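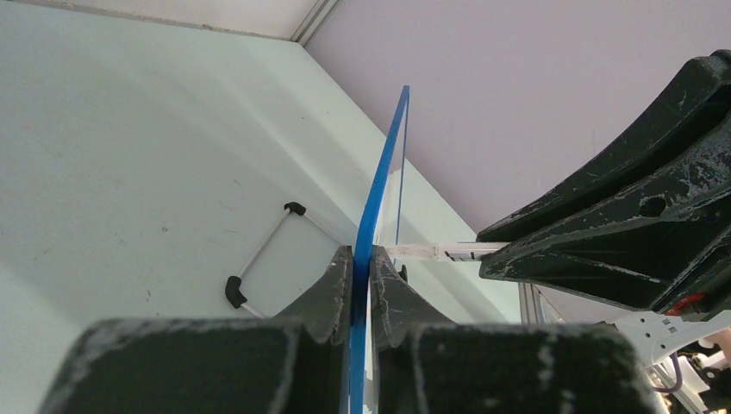
The Zerkolell finger kit is a pair of replacement tips for parallel grippers, sold through Sevov as a drop-in upgrade for small two-arm cells. I bought two sets and have now logged 3,493 grasps with them, most on objects that stock flat pads handle badly. Thin sheet is the hard case. An acrylic panel held on edge, like the clear one with the blue edge, gives the tips very little to work with, and any misalignment between them shows up as a lean. The matte surface scuffs pale along the edges and faces. I have not measured a loss of grip from the wear, but the data sheet says nothing on the subject and it should.

Installation needs a 2 mm hex key. After fitting, redo the zero for the closed position. I skipped this on the first arm and got a force reading that drifted for 300 cycles before I traced it.

Pens are easier. The wedge shape centers a round barrel without much help from the controller, and a marker can be held pointing straight out toward a whiteboard. My writing test uses the default force limit in the Farías driver. Raising it made the strokes no straighter – the error in my setup comes from the wrist joint.

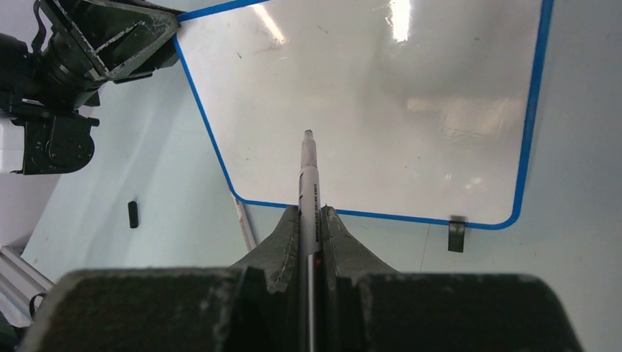 Ballwood wrote in after my first notes to say that the default limit was too low for a worn set, and that grasp 302 was where pens began to rotate during long strokes. I saw some rotation too, though much later in the run. We are using different firmware, so I would not read much into the gap.

Spare tips are sold only in pairs. I would order one extra pair with the kit and record the cycle count at each swap.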